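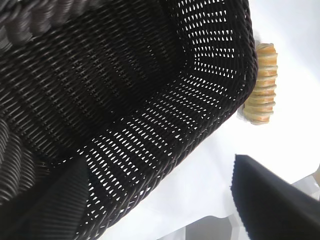 In Defense of the Bread Basket

3 min read
38 shares

My sister-in-law Rowena Sarmiento gave up her bread basket last December. She put it out on the curb with a lamp and a fondue set, and when I came over for dinner the rolls were sitting on a cutting board like they were waiting for a bus. I ate two and said nothing. I've been thinking about it ever since, so now you have to hear about it.

Her argument is that a basket is one more thing to store. Fine. She lives in an apartment in Millham with a kitchen the size of my car, and I get it. But bread on a board rolls around, it gets crumbs on everybody's sleeve, and it never makes it down to the far end of the table. You can't pass a board! I mean, you can, but everyone watches you do it.

A basket gets passed. My grandmother kept one going around the whole meal, and if it stopped in front of you for too long you heard about it. I don't remember one thing she cooked in it or under it or next to it, but I remember the basket.

Mine is the dark brown woven kind, with tall sides and a fat twisted rim. I've had people tell me it's too big for bread (Rowena, mostly) and that it belongs in a bathroom holding washcloths. I like it big. A little shallow basket holds four rolls and looks stingy by the time the soup comes out. With tall sides you can throw in a towel, pile the rolls up, fold the corners over, and forget about it while you hunt for the butter.
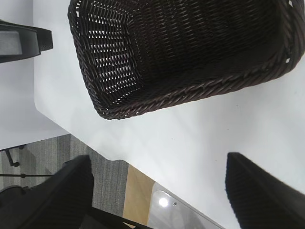 The rim, with the more open part of the weave inside.

I'm also fussy about the openings. A basket with no gaps at all is a bucket as far as I'm concerned. Warm bread needs somewhere for the steam to go or the bottoms turn gummy, and I have ruined enough rolls in a lidded tin to feel strongly on this. Yes, crumbs fall through. Take it to the back door and bang it a couple of times.

And please, dark brown. I had a pale one before, bought at a flea market in Davport, and every drip of jam showed on it. By spring it looked like it had been through something.

Rowena says she'll borrow mine at the holidays. I told her she can come over here and eat out of it.

2 comments

Pravesh Sithole
We use ours for mail now and I feel judged. What do you do about butter on the weave? I've tried a toothbrush.

Bríd Fitzgerald
Team board, sorry. But I'd take that fondue set if it's still on the curb.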